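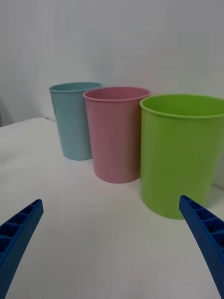 Stuveo Everyday Tumblers

I sell three sizes of drinking cup in this shop and the Stuveo tumbler is the one I reorder most. It's the one in my own kitchen too, and the one I get the most emails about, so I've rewritten this page to answer as many of them as I can in one go.

It's a plain plastic cup with a gentle taper. No handle, no lid, no cartoon animals. I spent a whole January ringing round suppliers trying to find a cup with nothing printed on it and you would not believe how hard that was! Everything had a slogan. Stuveo make theirs for canteens and holiday parks, which explains a lot about how sensible they are.

Colours

Light blue and pink are in stock all year. Other colours come and go depending on what the factory is running, and I list them in the drop-down when I've got them. If it isn't in the drop-down I haven't got it, sorry, and I can't put one aside from a batch that hasn't been made yet.

A few people have asked whether the colours match from one batch to the next. Near enough for a picnic, but if you're fussy (I am) then order everything you need together. I topped up my own blues after a couple of years and I can tell the old ones from the new ones if I hold them up at the window. My family say they can't.

What they're like to use

Light, a bit grippy, and easy for small hands to get round. I use mine for squash, water, toothbrushes, pens, and measuring out birdseed. They're fine for milk as long as you rinse them the same day.

I wouldn't use them for tea or coffee. They'll take warm drinks but with a single wall you feel it straight away in your fingers, and coffee leaves a tidemark in the paler colours that is a real pain to shift. If you want something for hot drinks, have a look at the Rivadeneyra mugs on the next page, which are heavier and cost more but were made for the job.

Stacking

They nest, and they come apart again. I mention the second bit because I used to stock a different cup, the Brurnton, and I had customers writing to me with two of them jammed together for good. With these, a little twist does it. If you do get a pair stuck (usually when they've been put away damp), stand the bottom one in warm water for a minute and put some cold in the top one.

A stack of 8 fits under my kitchen shelf with room to get my hand in. Measure yours first, though, shelves vary a lot and I've had a couple sent back for that.

Washing

Top rack of the dishwasher, please. They've been through mine more times than I could tell you and the surface has gone a tiny bit duller, which I don't mind. On the bottom rack they can flip over and fill up with that horrible grey water.

By hand, a soft sponge and ordinary washing-up liquid. Don't use a scourer, it leaves marks and you'll see them for ever. For tidemarks I make a paste with bicarbonate of soda, leave it on while I do something else, and rub it off with a cloth.

Not for the microwave. Not for the oven either (yes, I've been asked).

Packs and delivery

Sold in packs of three or eight. I don't split packs and I don't sell singles, the postage makes it silly. You can mix colours in a pack of eight by writing what you'd like in the notes box at the checkout, and I'll do my best with whatever is on the shelf. Packs of three are all one colour unless the listing says mixed.

They go out from Plutemwood in a cardboard box with paper round them. I've stopped using plastic bags inside. If a cup turns up cracked, send me a photo of it and keep the box until I've replied, then I'll post another.

Schools, clubs and cafés

I do a lot of these. The biggest single order I've sent out was 1,761 cups, all pink, for a summer camp that wanted every one the same so there'd be no squabbling. For anything over 2,000 I have to go back to Stuveo and it takes longer, so please ask early. I can't print your logo on them. I did try once, with stickers, and they all came off in the wash.

Bulk orders are cheaper per cup, but the price depends on what I'm paying that week, so email me with the number and the colours and I'll send you a quote. Tell me your postcode as well, because big boxes cost more to send to some places.

Returns

Unused, in the original pack, and you pay the return postage unless I've made a mistake. I do make mistakes now and then, mostly sending blue when I've been asked for pink, and when that happens I'll cover the cost both ways.

Stock note, November 14, 2024

Packs of eight in light blue are running low and the next delivery should be here in January. Pink is fine. Packs of three are fine in both. If you tick the "email me" box under the drop-down, you'll get one message when they're back and nothing else from me.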